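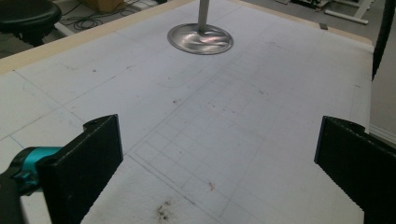
Hand-held gripper over the gridded board, with the pole base standing on it.

Review: Skesix Bench Practice Guide for Hand-Held Grippers
Posted 2024-07-26

The Skesix guide is 48 pages, spiral bound, and covers how to set up and look after a table used for gripper work. We have followed it at Darden for one full project.

The section on surfaces is the best part. It asks for a matte white top, thin pencil lines for the grid, and a wipe-down before every session. Pencil is the right call - marker lines are hard to get off and they show up in everything. The wipe-down rule is the one people skip. Smudges and specks build up quickly on a white board, and the guide gives a simple pass/fail check for them.

Rule 13 says cables on the floor must be kept clear of the walking path. Good rule, but it gives no distance. The older Baptista sheet did, and I still keep a copy.

The finger inspection schedule is every 500 cycles, with replacement at 1000. That seemed strict to me for molded fingers. There is also nothing on stands or poles placed on the work surface, and I would like to see that fixed in the December revision.

Worth buying if you have no written rules yet. If you already use Baptista, borrow a copy first.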